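I finished Kerkska last night at an hour I'm not going to admit to, and I have been walking around the apartment all morning wanting to talk to somebody about the ferry episode. So you get to be that somebody. Put the kettle on, it's a long one.

If you haven't come across it yet, Kerkska is a mystery series set in a harbor town of the same name, and it's in a language I don't speak a word of, so be ready to read. It's two seasons so far, 16 episodes total, and each one runs a little under an hour. The setup sounds like a hundred other shows. A woman comes back to the town she grew up in to sell her late mother's house, a man who worked on the boats goes missing the same week, and everyone in town seems to know a bit more than they're saying. I know, I know. I rolled my eyes at the first ten minutes too. I've seen so many gray coats on so many gray beaches by now that I could draw you one from memory.

But then there's the dinner scene at the end of the first episode (you'll know it when you get there), and I sat up straight on the couch and didn't really lean back again until the credits of the second season.

**Very light spoilers from here on. I won't tell you who did it.**

The thing I love most is how patient it is about the house. She's supposed to be clearing it out, and every episode she does one room, or half of one. The show just lets her do it! She opens drawers. She finds a box of receipts and sits on the floor reading them. In any other series that would be filler between the chases, but the mystery is being built out of exactly that stuff, so when a certain pair of gloves comes back in episode seven I actually yelled. I went back and checked, and they're sitting right there on the hall shelf in episode one, in plain sight, for maybe three seconds. I adore a show that trusts me to miss things.

And the town feels lived in. The population sign on the road in says 3000, and somebody has painted over the last zero, and by the second season there's a fresh coat of paint on it. No character ever brings it up. I noticed it on the second watch (yes, I've already started a second watch) and I was so happy I paused it and went and got a snack to celebrate.
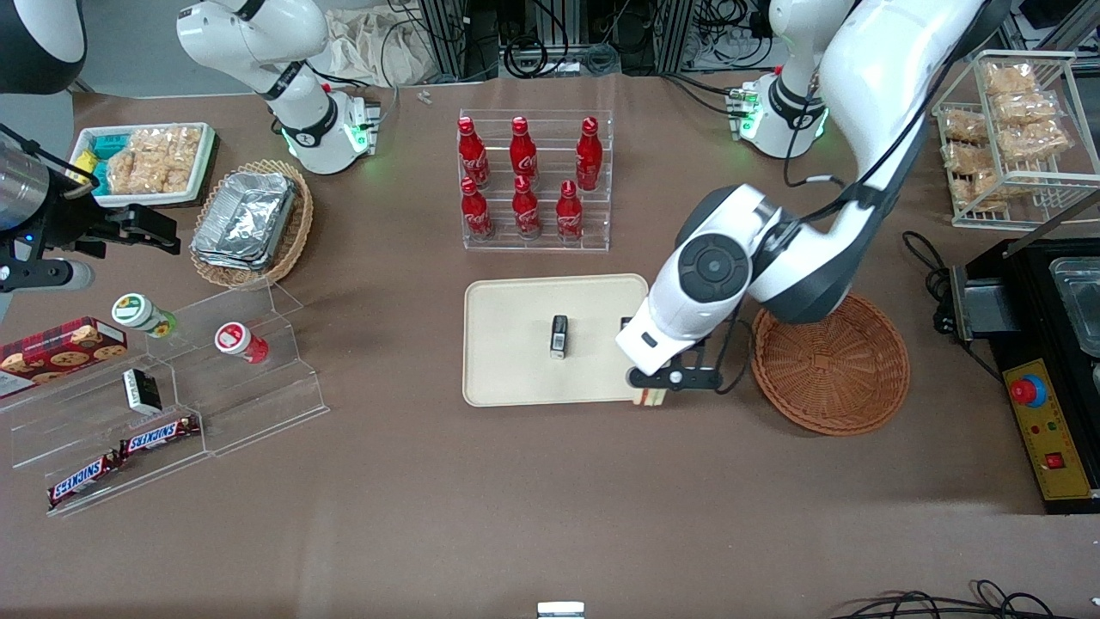 The sound is wonderful too. There's hardly any music in the first season, mostly wind and the ferry horn and this one refrigerator in the mother's kitchen that hums on a slightly sour note. When the music does come in, it's a single cello, and it only plays over scenes on the water. Then in the second season it plays over a scene indoors, in a bedroom, for the first time, and my stomach dropped before I'd even worked out why. That's such a good trick. I want to see it again right now just typing this.

I should say something about the second season, because I know people are split on it. It's bigger. We leave town for almost three whole episodes, there's a courtroom, and there's a new detective with a very different energy from the old one. I've read complaints that he belongs in another show, and for an episode and a half I agreed. He talks so much! Everyone else in Kerkska answers a question with a look out the window, and this guy walks in and narrates his lunch. But give him time. By the point where he's sitting alone in the harbor office with nothing left to say, I would have followed him into a show of his own.

The courtroom episodes are the one stretch where I'd admit it sags. The whole pleasure of the first season is watching people in rooms they know well, touching their own things, and a courtroom is the opposite of that. It picks up again the moment we're back on the ferry. Stick with it.

Okay, the ferry episode. Season two, episode six. The entire hour takes place on one crossing, close to real time, with seven passengers and the crew, and the weather getting steadily worse. You learn more about the missing man from the way one passenger refuses to sit on a particular bench than from all the interviews put together. There's one long shot down the length of the car deck that must go on for four minutes, and at the far end of it two people are having the conversation you've waited two seasons for, and you can't hear it. You can't hear a word! I was furious and then I thought it was the best thing I'd seen all year, and I swung back and forth between the two until I fell asleep.

A few practical things, as people always ask me after one of these posts.

- **Subtitles or dub?** Subtitles, please. The dub is fine as dubs go, but it fills in a lot of the silences with little grunts and sighs, and the silences are where everything happens.
- **Is it scary?** Tense, yes. There's one scene in a boathouse I watched through a sweater. There's very little blood.
- **Can I fold laundry to it?** No. I tried. I had to go back twenty minutes and I still had a sheet around my neck.
- **Does it end?** Mostly. The case is closed by the last episode, and there's one thread left hanging that I'd call an open door more than a cliffhanger.

I've also been asked how it stacks up against Hulden, which I wrote about back in March and which a lot of you went and watched (thank you for all the comments, by the way, I read every one, including the person who is still angry at me about the dog). They're very different animals. Hulden is a thriller with its foot on the gas. It gives you a twist about every twelve minutes and it's a blast, and I couldn't tell you now what half of those twists were. Kerkska has perhaps four real surprises across the whole run. I could describe each of them to you with the lights off. If what you liked in Hulden was the pace, you may get itchy here. If you liked those quiet bits with the grandmother and the radio, you're going to be in heaven.

Dogbe is the closer cousin, I think. It's another show where the landscape does a lot of the work, though there it's all heat and red dust and people squinting at each other across a parking lot. Dogbe is funnier too. Kerkska has exactly one joke in it, as far as I can tell, and it's about a herring, and it's very good.

My plan for Heven, which several of you have been pushing on me since the summer, is to start it once I've finished this rewatch. I've only seen the trailer. It looks gorgeous, and there's a lighthouse in it, and I am weak when it comes to lighthouses. I'll try to go slower this time. I say that with every series, and then it's the middle of the night and the screen is asking me whether I'm still watching, in that tone.

One thing I've been thinking about is how much nicer it was to watch the first season an episode at a time. I only had the evenings then, so it was one a night with a whole day in between to chew on it. I'd be standing in line for coffee trying to work out why the neighbor had lied about the gate. By the second season I had a free weekend and I tore through the whole thing, and while I had a fantastic time, it has gone a little smeary in my head. I couldn't tell you which episode the funeral is in. So if you have the self-control, do one a night. Leave the long breaks in. I think the people who made it had that rhythm in mind, the way each episode closes on something small, like a door or a boat engine or a light in the wrong window, where another show would end on a gunshot.

The opening titles deserve a mention too. Don't skip them! They change. It's a slow pan over an old nautical chart, and with each episode there's a bit more penciled onto it, depths and crosses and a line that gets longer. By episode eight of the first season you can read it if you've been paying attention, which I hadn't been, so that was another evening spent going back through all of them with the pause button and a notebook. My notes are nonsense. One page just says "4000??" underlined twice, and I have no idea anymore what I thought that was. A depth, maybe, or a sum of money. If anyone has worked out the chart, I would love to hear your theory, only please put a spoiler warning on top for the others.

I'm on episode three of the rewatch tonight, the one with the power outage. I've got my blanket and I know about the gloves now, and I'm going to keep my eyes on that hall shelf the whole time.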